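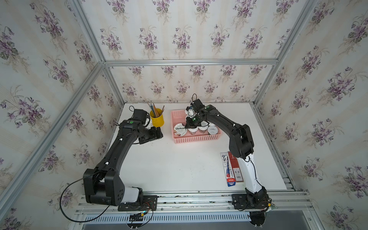 I grew up in a house where every room had flowers on the walls, and I spent my twenties swearing I'd never live that way again. White paint, everywhere, forever! Then last November I walked into the old mill building in Zurkley where they sell leftover rolls by the pound, and I was a goner. The paper that got me was an old-lady floral of the best kind, much like the one here with its bunches of purple violets and green leaves on pale cream, with stripes so faint you might miss them. I stood there holding a roll of it like a baby. My grandmother had something close to it in her back bedroom (hers had a border, too, because of course it did), and I could practically smell the mothballs.

2958 shares

So I bought it, enough for the guest room and then a bit more, and drove home with the rolls belted into the passenger seat. I'd never hung wallpaper in my life. I had helped take plenty of it down, mind you, mostly with a steamer and a lot of bad language, and I figured putting it up had to be easier. Well. Some of it is.

The first thing I learned is that small florals are kinder to beginners than big ones. A big cabbage rose needs to meet its other half at the seam or the whole wall looks like it had a fall. Little sprigs forgive you. If one leaf is a hair off, your eye slides right past it to the next bunch and you go on with your day. Stripes are another matter, even the whispery ones, since our house was built by someone who didn't own a level. I hung my first strip against the window trim, trusting the trim, and by the time I reached the closet the violets were marching downhill toward the baseboard.

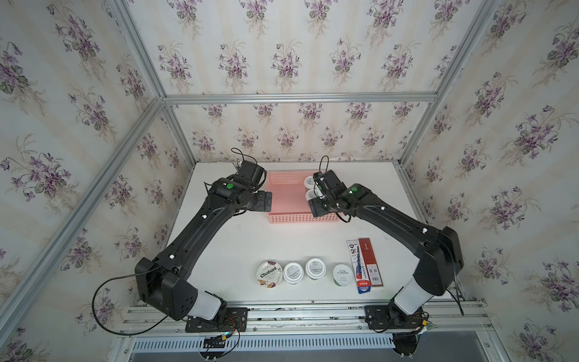

I took the whole wall down that night while the paste was still soft, and the next morning I did what I should have done to begin with and dropped a plumb line. It's just a weight on a string. You chalk the string, snap it against the wall, and hang your first strip to that line and to nothing else, no matter what the window tells you. Once I had a true line to work from I was almost cocky about it. I had the radio going. I had opinions about brushes!

The paste I settled on was Quezada, which comes as a powder and smells faintly of pancakes. I'd tried a ready-mixed tub before that and hated how fast it grabbed. With the powder I could slide a strip up or down for a good few minutes and fuss with the seam until I liked it. My neighbor across the road swears by the tub and thinks I'm making life hard for myself, and she may be right, but her dining room is done in plain grasscloth and she's never had to line up a violet.

Money is where old paper really shines. The new rolls I'd been eyeing at Jaso, a lovely showroom with very good coffee, would have run me $689 for that one little room. The mill rolls, plus paste and a brush and a new blade, came to less than half of it. The catch is that you can't go back for more. If you run short, you run short, and then you're writing sad little posts on collector boards at midnight asking if anyone has a partial roll in the attic.
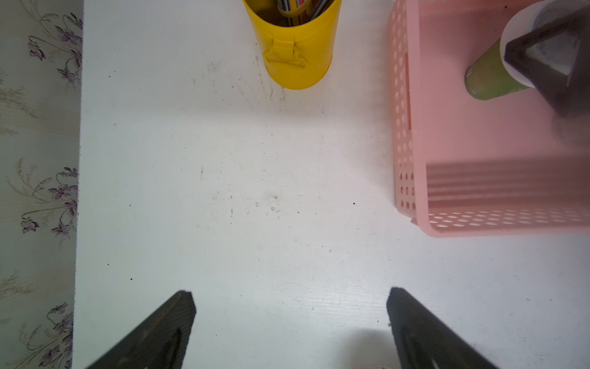
How much extra should you buy?

Get one full roll more than the math says, and two if the pattern repeat is long. Leftovers are handy for patching later, and they line drawers beautifully.

I lined everything. The dresser, the medicine cabinet, the inside of a hatbox I don't even like. There's a particular pleasure in opening a drawer for a pair of socks and getting a bit of garden, and scraps that are too narrow for a drawer will still cover a matchbox or the spine of a notebook.

The ceiling is where I drew the line, although I do love a papered ceiling in other people's houses. There's a small inn up the road at Clitby with 17 rooms, and the one I stayed in had the same trailing vine going up the walls, across the slope of the roof and down the other side. It was like sleeping inside a teapot. I asked the woman at the desk who had hung it and she said her brother-in-law had, once, and that he'd refused to discuss doing another.

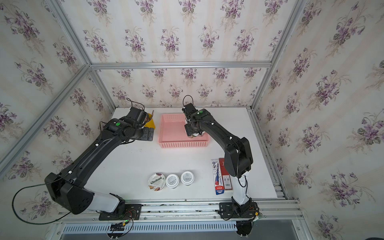 Can you hang new paper over old?

Sometimes you can, if the old layer is thin, flat and stuck tight, but taking it off first gives a much better finish. Wash off the leftover paste and let the wall dry fully before you start.

My guest room has been done since spring now, and one seam behind the door still bugs me. I've got the brush out on the hall table, and half a roll left, and I keep looking at the bathroom.

1028 likes
17 comments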